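Folding on the Bed: Which Tips Hold Up and Which Don't

Posted by Urmila Pal, March 16, 2018

Every few months another folding method does the rounds, and every time it promises you half your closet back. I've tried most of them. You do not get half your closet back. You get the same shirts in a different shape, and if the shape is a fussy one you'll have given up on it by May.

Still, folding has to be done somewhere, and in our place it's done on the bed. I went through the usual advice and kept what survived.

"Fold on a hard, flat surface." You'll read this everywhere, usually from people with a big clear table. A table is better, I'll give them that. A quilted mattress has give in it, and the cloth sinks into the stitching when you press down. But a table at the wrong height hurts your back after one basket, and ours has mail on it. If you use the bed, strip it first. Folding on top of a comforter is hopeless. A bare mattress is firm enough for anything short of a dress shirt.

"Use the stripes as a ruler." I laughed at this one and then used it. If your mattress cover has stripes, lay the side seam of the garment along one of them and fold toward the middle. Both sides come out straight without a folding board. I paid for a Kelness board once and it's been behind the dresser ever since.

"Smooth with your palms, not your fingertips." Fine, true. Start at the middle and push outward. Do it after every fold, while the layer is still on top where you can reach it. Once there's another layer over it, a ridge stays put.

"Aim for a perfect rectangle." Why? Nobody is grading the drawer. A fold needs to be flat enough to stack and tight enough to pick up in one hand. Sweatshirts and other thick things will always puff out at the corners, and squashing them down lasts until you let go. Put the fat side toward the back of the shelf and move on.

"Keep black clothes separate." This is the tip I'd hang on to. Black cotton picks up every bit of lint going, so fold it before the towels come anywhere near the bed. Fold it inside out if it has sat around in the open before. And fold it in daylight or with the big light on, or you won't find the edges. Two layers of plain black look like one until you lift it and a sleeve drops out.

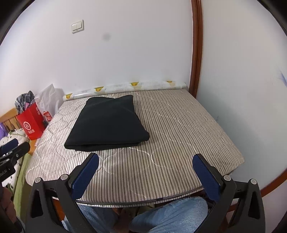 Plain black, folded on the bare mattress. The front edge still gapes between layers and the right corner puffs up.

That gap at the front is the thing to look for. When the lower layer sticks out past the upper one, the last fold was made short. Open that fold only, pull the top layer forward to meet the bottom one, and press. Starting over from a flat garment is a waste of your evening.

"Scented drawer sheets keep folds crisp." They do not. I bought a box of 200 from Wustance on somebody's say-so and all I got was drawers that smelled like a taxi.

"Ten seconds a garment." Maybe, if you own 2 garments.

Filed under: Laundry & Closets, Bedroom, Tips We Tested

3 comments

Gearóid Nic Aodha
The stripe trick works on a checked tablecloth too. Agree on the drawer sheets – awful things.

Irén Dobos
I fold standing at the ironing board, set low. Narrow, but no bending. Have you tried it?

Darcy Tawhiri
Disagree on rectangles. My shelves are shallow and anything puffy falls off the front. I roll the thick stuff now and it stays where I put it.

Contact us | Copyright 2018 | Back to top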